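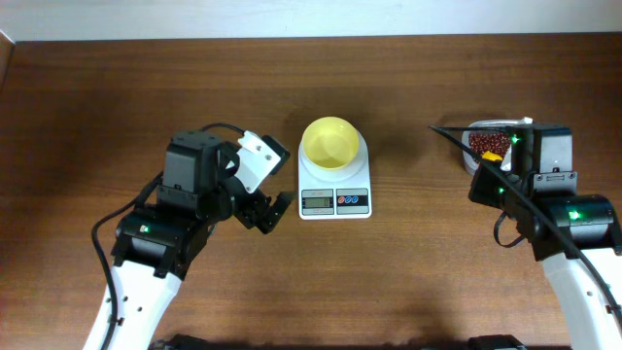 Build thread, part 2. The arms are bolted down and the wiring is done, so this part is all about the weighing task.

The goal is simple to say. The arms should put a set weight of beans in a bowl on a kitchen scale and then stop. I picked beans because they roll, they don't stick to anything, and they are easy to sweep up when a grasp goes wrong.

The printed links took me most of March. The first set was too thin and flexed at the elbow whenever the arm reached far out. I made the walls thicker and lost a little reach. Worth it.

Both arms run off one supply at the Jistwood workshop bench. Each has its own bus, so if a servo on one side faults, the other side keeps going. I had them daisy-chained at first and spent two evenings chasing dropouts that were all one bad connector.

Cable routing is still the weak spot. The wrist needs enough slack to turn all the way, and that slack wants to catch on things. I tried spiral wrap and it was too stiff. For now the loops stay loose and I check them before each session.

Control is by leader arms. I move a small pair by hand and the big pair copies. Every run gets saved under a project name, and this one is Brendus. The older block-stacking runs are under Clorari and I'm leaving those alone.

So far I have 358 saved runs in Brendus. I want 1,000 before I train anything serious. I did a short training test on the early ones just to see if the pipeline worked from end to end. It did. The policy itself was bad.

The main fault was pouring too early. It would get the scoop over the bowl, start to tilt while still moving, and drop beans down the front of the scale. I think my own early runs taught it that. I was rushing. In the newer runs I stop over the bowl first, then tilt.

Scooping out of a container is harder than pouring. If the scoop goes in steep it digs a hole and comes up half full. If it goes in flat it pushes the beans to the far end. A shallow angle with a small wrist roll at the end works best for me.

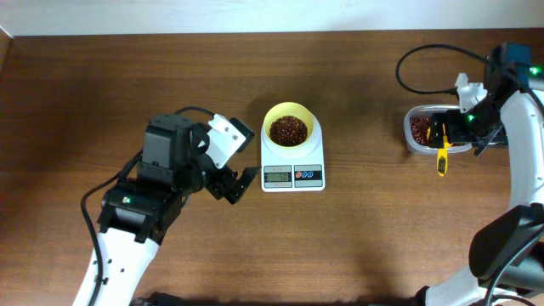
Scoop in the beans, scale reading 50.

The scale is an ordinary kitchen one. I looked at pulling the number out over a wire and decided against it. The camera has to read the display the same way I do. That means glare matters, so I moved the bench lamp until the digits showed up on video.

The scale also shuts itself off if you take too long. I lost 14 runs to that before I noticed the pattern. Now I tap it awake between runs and keep each one short.

Grip on the scoop handle was another problem. Bare printed jaws let it rotate under load. Ridges on the handle help some, but where you grab it helps more — too high and the scoop swings when it hits the beans. I grab lower now and squeeze a bit harder. The servo runs warmer and I'm keeping an eye on that.

Someone asked about the workshop. It's a shared space on the second floor of the Vishwakarma building. Members get a shelf and bench time in the evening. If you leave your build set up overnight you have to put a tag on it and cut the power at the wall.

Parts I would change if I started over: a longer base plate, bigger screws at the shoulder, and connectors that lock. The shoulder screws back out slowly and I go around with the driver every few sessions. Threadlocker is on the list.

Next up is more runs, with the container moved to a different spot each time so it doesn't just memorize one position. After that I'll retrain and post the results, good or bad. Link files will go up once I fix the elbow part, which still needs a bit of filing to fit.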